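Archive > Fiction > Short Stories

The Garthorpe Tables

Posted 09/12/2020 by staff contributor

The tide gauge at Garthorpe was a steel pipe bolted to the old pier, with a float inside it and a pen recorder in a hut on top. My contract required me to read it until the replacement came online. The replacement was a pressure sensor made by Clakero. It had been sitting on the seabed since January, sending figures to an office inland, and the figures did not agree with mine.

The difference was 5 millimeters. The sensor read low. The office sent me a procedure for checking the pipe, and I followed it. I cleared weed from the inlet, weighed the float, and leveled from the brass benchmark in the church wall down to the pier deck. The benchmark closed on itself within tolerance. I repeated the run in the opposite direction and it closed again.

I wrote this up in four pages. The office replied that the sensor had been calibrated and that the discrepancy would be assigned to the pipe.

There were 2980 daily sheets in the hut, stored flat in drawers. Each carried one inked curve and the initials of whoever had changed the paper. The earliest observer had also recorded the weather, the price of coal, and the state of his knee. The knee was bad in wet years. I had been told to box the sheets for disposal, and had been supplied with 10 boxes and a roll of tape.

I did not start on the boxes. I began plotting the sheets against one another, at the kitchen table in the evenings, using the same month from each year.
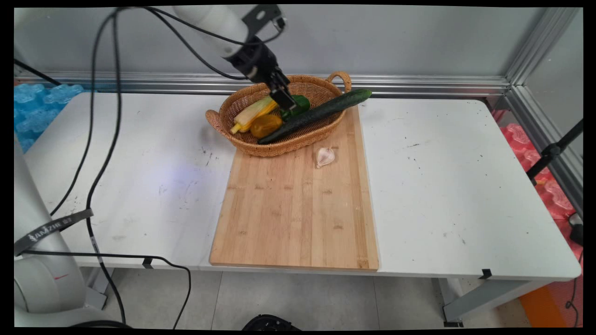

Corn, cucumber, garlic and a green pepper.

I ate late and usually the same thing. Vegetables could be chopped with one hand on the cutting board and the other holding down a page. Some of the sheets I copied in that period have a smell of garlic, which I noted in the log under "condition."

By the third week there was a pattern. Every observer, on taking over the gauge, had disagreed with the one before. The offset appeared on the first sheet in the new hand and stayed there until that hand stopped. It was always small. It did not depend on the season or on the moon. I checked for a change of pen, of paper stock, of clock. The clock had been replaced once, in the middle of somebody's tenure, and the curve had gone straight through it.

I considered parallax. The zero line was set by eye each morning, and people are different heights. This would account for most of it -- I am tall, and my offset was high. The man with the knee began level with his predecessor and sank slowly over the years.

I went back to the drawers and corrected each run for its observer. With the corrections in, the curves lay on top of one another so closely that I had to use colored pencil to separate them. The sensor fell on the same line. I was the 5 millimeters.

The office needed one sentence from me. I sent a table and eleven footnotes. They acknowledged receipt and asked about the boxes.

On the last morning I changed the paper as usual. I bent my knees slightly before setting the zero. The trace for that day is low by an amount I can't justify, and I initialed it anyway. Then I taped up the first box, which was empty, and put it by the door where the driver would see it.

The drawers I left shut.

3 comments

Skikusico
I used to level for a drainage board and the bit about the benchmark closing both ways is right. He should have run it a third time though.

Khương
Did the driver take the empty box? I read the end twice and still don't know. Liked the knee.

tidewrack1000
Is the pipe gauge based on a real one? We had a hut like that near us with the drawers and everything. Would read a longer version of this.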